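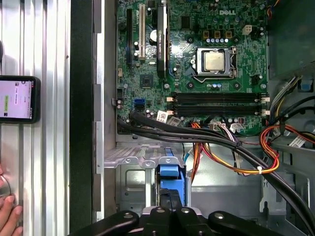 Figure 2. Open desktop tower resting on its side, with the processor exposed in its socket and both memory slots empty.

April | By Vasiliki Chrysikopoulos

4. Condition of Units at Intake

4.1 Scope of the inspection

This section reports on the state in which retired desktop computers reached the Tonport refurbishment workshop, and on the inspection that each unit received before any decision was made about reuse. The study covered 258 desktop units drawn from office replacements at two sites, Arndale and Barkdale. Laptops, servers and all-in-one machines were excluded. A unit entered the study when it was logged at the receiving bench and left it when it was assigned to one of three outcomes: reuse as a complete machine, recovery of parts, or material recycling.

Earlier work at the workshop had treated intake as a clerical step. Serial numbers were recorded, the case was closed again, and faults were found later during power-on testing. The present study moved the visual inspection forward, so that the inside of every unit was examined and recorded before power was applied. The change added time at the front of the process, and Section 5 considers whether that time was recovered further along.

4.2 Position and access

Units were inspected lying on their side with the side panel removed and the motherboard facing upward, as in Figure 2. The position gives a clear view of the processor socket, the memory slots and the expansion slots together, and it places the weight of any installed card straight down on its slot. In an upright tower the same card hangs sideways, and a poorly seated card can be hard to recognize.

Inspectors worked from the processor outward. The order was fixed in the written procedure so that two inspectors looking at the same unit would record their findings in the same sequence. Where cables crossed the board, they were moved aside but were not unplugged at this stage. Connectors that were already loose were noted and left as found.

4.3 Processor and cooler

Each unit was placed in one of four groups: processor and cooler present, processor present without cooler, cooler present without processor, and neither present. The second group required the most care. The unit in Figure 2, which carries a Dell board, belongs to it. The processor sits in its socket under the metal retention frame, and its heat spreader is fully exposed. A unit in this condition must not be powered on, even for a short test, until a suitable cooler has been fitted.

The procedure therefore called for a paper tag reading NO COOLER to be tied to the case at the receiving bench. During the first week of the study the tag was applied only at the end of the inspection, and a tray of untagged units was moved to the test area by mistake. None was powered on. From the following Monday the tag was tied on as soon as the missing part was noticed, and this practice was kept for the remainder of the work.

Processors were left in their sockets during inspection. Removal exposes the contacts to handling damage, and a board whose socket contacts are bent is seldom worth repairing at workshop prices. The lever and the retention frame were checked by eye only.

4.4 Memory

Empty memory slots were common in units from both sites. Memory modules are small, easy to remove and useful in other machines, and several of the departments supplying units confirmed that modules had been kept back as spares. Both slots on the board in Figure 2 are empty. Such a unit was not counted as faulty. It was recorded as incomplete, and the form allowed the inspector to enter the number of slots and whether the latches at the ends were whole.

The distinction between faulty and incomplete had practical weight. Under the previous form, a machine without memory could be entered under either heading, and the two were later added together in the monthly report. Some sound boards were sent for recycling as a result – a loss that could have been avoided with stock already on the workshop shelf.

4.5 Expansion cards and small parts

Cards found in the expansion slots were recorded by the name printed on them where it could be read without removal. The low-profile card in Figure 2 is marked NVIDIA QUADRO along its edge and was entered on that basis. No card was assumed to work on the strength of its appearance. Cards with a readable name were listed for separate testing, and unmarked cards were listed by slot type alone.

The coin-cell battery was recorded as present or absent. Its charge was measured later, at the test bench, with the same meter used for all units. Inspectors also looked at the tops of the cylindrical capacitors for swelling or residue, using a hand lamp held low across the board. Barcode stickers were copied where legible. Where one sticker overlapped another, neither was lifted, and the inspector entered only what could be read.

4.6 Recording and agreement between inspectors

Findings were entered on a single-page form prepared with the Forsberg parts group, which receives boards and cards that the workshop does not reuse. To check the form, 25 units were inspected a second time by a person who had not seen the first result. The two records differed on 6 of these units. Most of the differences concerned the condition of slot latches, for which the form had offered only the words "good" and "poor." The wording was changed to "whole," "cracked" and "missing," and the guidance was extended with a short note on lighting.

Differences over the processor and cooler groups did not occur. These parts are large and the categories leave little to judgment. The inspection cannot detect faults that leave no visible mark, and its results should be read together with the power-on tests reported in the next section.

12 shares | 2 comments

Related items
Storage and labeling of recovered memory modules
Battery checks in retired office desktops
Arndale and Barkdale: notes on collection and transport
Revised intake form, Tonport workshop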